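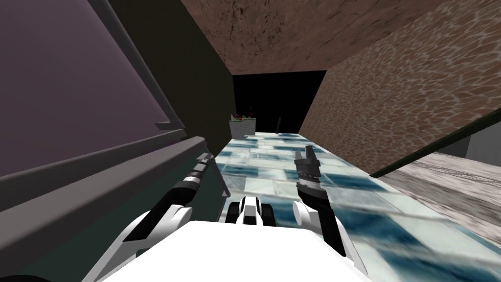
Rendered view: two white robot arms and a tiled counter

Leaving the Forces > Jobs and CVs > Firm wants a "profile" of me and I hate every version

mudlark_sig
16/04/2026

Right, need some outside eyes on this. I came out of the Signals in March and I've landed a job with a law firm called Ludmont, on the case handling side. Good people so far, decent coffee, no complaints. But every member of staff gets a page on the website and mine is due, and I've been told to write 300 words about myself in the third person.

I have never written about myself in the third person. My first go read like an obituary. My second go read like I was running for parliament. The marketing lady sent me a few examples from the other staff and they're all "driven by a passion for justice since childhood", and I was driven by wanting to get out of my mum's house, if we're telling the truth about it.

The main thing I'm stuck on is how much of the service stuff goes in. She wants loads. She used the word "hero" in an email and I had to go for a walk. My other half says put it in, it's fifteen years of my life. What did the rest of you do?

petrol_and_toast

Put it in, but one paragraph and no adjectives. What you did, what rank you finished at if you care about that, done. Clients do read them. I work at a place called Cuvix (lift maintenance, very glamorous) and even there people ring up and say oh I saw you were in the Navy, so was my dad. It gets the awkward bit of the phone call over with.

And ban "hero" in writing. I mean it, email her back and say that word isn't going on the page.

Kettlewick

I'm going to disagree with that. I left it out completely and I've never been sorry. I'd had enough of being the ex-Army one by the end of my first week, every chat in the kitchen was either "did you ever shoot anyone" or "thank you for your service", which we don't even say over here. My page says where I trained, what I do all day, and that I keep hens. People ask about the hens.

It's your name on it, they can't make you use it as an advert.

petrol_and_toast

Fair enough for you, but fifteen years is a big hole to leave. If somebody's looking him up before handing over their case they're going to wonder what he was doing all that time. I'd wonder!

Kettlewick

Would you though? I've never once looked at a solicitor's page and added up the years.

petrol_and_toast

I do it with everyone. Dentists, the lot.

brambly_hedgehopper

Not ex-forces myself, I'm a spouse, but I used to write these pages for a living for an agency, so a few things that might help.

300 words is too long. Ask if you can do half that. Most firms pick a number because the template has a gap to fill.

Write it as "I" first, as if you were telling a new neighbour, then go back and change it to "he". The stiffness mostly comes from starting off in the third person.

The first line should be what you do at the firm now. Loads of people start with where they were born and I've never worked out why. If I've been knocked off my bike I want to know whether you're the person who deals with that.

Then the service bit goes in the middle where it can sit quietly. You don't need the list of every country. And do check what you're allowed to say about particular jobs or units, you'll know that better than me.

mudlark_sig

That's really helpful, thank you. I had indeed started with where I was born. (Grimsby. It added nothing.)

@Kettlewick I did like the idea of leaving it off, and I slept on it, but I think I'd feel a bit shifty. I'm not embarrassed by it, I just don't want it doing the selling.

oldgoat_RLC

Can I be the grumpy one. A lot of these law firm pages lay it on thick because it works on people, and I don't like it. I had a claim handled a few years back and picked the firm because the chap's page was all service and values and brothers in arms. Never met him. Got passed to someone who couldn't spell my name and charged me 50 quid for copying. So when I see a page like that now I go the other way.

Not having a pop at you, mudlark. Just saying there's at least one old sod out here it puts off.

petrol_and_toast

That's a bad firm though, that's got nothing to do with what's on the page.

oldgoat_RLC

The page is how they got me in the door.

mudlark_sig

No offence taken. It's the reason I went for a walk, really. Here's where I've got to, be gentle:

"He looks after injury claims at Ludmont from the first phone call onwards, and he's usually the person who picks up. Before joining the firm he served in the Royal Signals, where he spent most of his time making radios work in places that didn't suit them. He is studying for his legal qualifications in the evenings. He has 2 lurchers and a very old caravan."

There's a bit more about the types of claim but it's dull so I've spared you.

brambly_hedgehopper

Oh that's lovely. Leave it alone! The only thing I'd change is "from the first phone call onwards", make sure that's really how it works or you'll get oldgoat on the line.

oldgoat_RLC

I would ring you. That's about as kind as I get.

Kettlewick

Good, that. Still think it could stand up without the middle line, but if it's going in then that's how to do it. Radios made me laugh.

tinpot_tatumov

Late reader, first post. Mine got edited after I'd signed it off, so do go back and look once it's live. I'd written four plain sentences and somebody had stuck "decorated" in front of my job. I have the same medals as everyone else who turned up. Took me a month of emails to get it off again.

mudlark_sig

Oh god, I hadn't even thought of that. Sent mine over this afternoon with a note asking to see any changes first. She's replied asking for a photo in uniform.

petrol_and_toast

Send the lurchers.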